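6 min read

3.2 Garment sample and wash procedure

Fiber loss from household laundry depends on fabric type, garment age and the way a load is handled before it reaches the machine. Earlier work by our group (Nasution and Appiah) used cut swatches with sealed edges. Swatches are easy to weigh, but they have no seams, cuffs or zippers, and those are the places where wear tends to start. For the present study we used whole garments bought secondhand in Standcombe.

Each garment was washed alone at 30 °C with a liquid detergent and no softener. Rinse water passed through 2 stacked filters, which were dried and weighed by the same person each time. Zippers were closed before washing and care labels were left in place. Figure 4 shows a jacket with a soft, matte surface of the kind most owners in our survey called "fleece," whatever the label said.
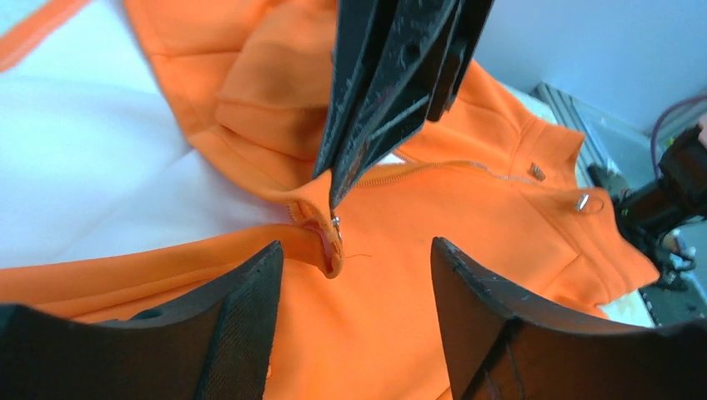 Figure 4. Orange zip-up jacket on a white work surface.

3.3 Owner survey

Survey forms went to around 3,000 households, and 100 of those that replied were chosen for a follow-up call. Callers asked how often outer layers were washed and whether they were turned inside out. Answers given as a range were entered at the midpoint. Households that used a laundromat were kept in the sample but are reported separately in Section 4, where load sizes are also compared.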